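Gallery: Household and Shop-Floor Chores by Machine

Notes and pictures compiled by Levente Tóth. Last revised January.

This page covers small, dull jobs: putting loose parts back where they belong, stacking, wiping, folding, loading. Each is something an adult does without thinking and a machine does with a fair amount of preparation. The question behind the gallery is whether any of them can be handed over yet. For most of them the answer is still "under supervision", and the entries note where the supervision goes.

Entries are grouped by job. The present one is tidying into a tray, which covers a good share of bench work in small shops and a fair share of kitchen drawers as well. Egg cartons, bit holders, bead trays, muffin tins and seedling trays all pose the same problem. The items are small, they roll or lie at odd angles, and each has to end up in a recess only slightly bigger than itself.

Conditions for the tray job are as follows. The arm is bolted down and does not travel. The tray is within reach and is not clamped. The parts start on the bare tabletop beside it. A run is scored complete when every part sits in a recess and the tray has not shifted by more than 30 mm. A part that leaves the table ends the run. Time limit is 3 minutes, which is generous. A person clears the same table in a few seconds and can hold a conversation while doing it.
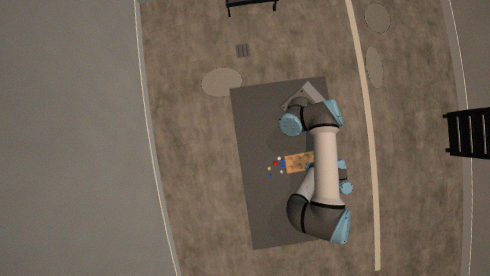 Tray job in simulation, from directly above. Six small parts to the left of the orange-tan tray, arm folded alongside on the right.

The spheres are the simple part of the job in one respect, as they have no wrong way up. They are also the parts most likely to be lost. A light touch from the side sends one off across the table, and the controller must then find it again before it can try a second grasp. Irregular pieces stay put but must be picked up at a usable angle, and the smallest leave very little to hold.

Simulation is used for the bulk of the work on grounds of cost. A batch in this series is 1,000 runs with the starting positions shuffled, and it can be left overnight. The same number on a real bench would need someone standing by to pick parts up off the floor. The drawback is well known: simulated contact is cleaner than the real thing. Dust, static, a slightly bowed tray and worn fingertips do not appear unless somebody puts them in.

Two planners are compared in this series. Zitton takes the nearest part first and replans after each placement. Flikby works out the full order at the start and keeps to it. Zitton is slower and recovers better when a sphere gets away. Flikby is quicker on a good layout and tends to carry on with a plan that no longer matches the table. Neither has been tried with parts touching each other in a heap, the usual state of a junk drawer.

On the household side, the tray job is close to being useful where the tray is always the same and the parts are known beforehand. Sorting the contents of a stranger's drawer is a different matter. The machine would have to decide what belongs together, and there is no agreed answer to that even among the people living in the house.

On the shop floor the outlook is better. Parts arrive in known types and colours, the tray is a standard item, and a jig can remove most of the guesswork. The remaining trouble is changeover. A new tray with a different spacing means new measurements, and for short batches it is still quicker to do the work by hand.

Related galleries: Torres (folding towels and aprons), Zurine (loading shelves and bins).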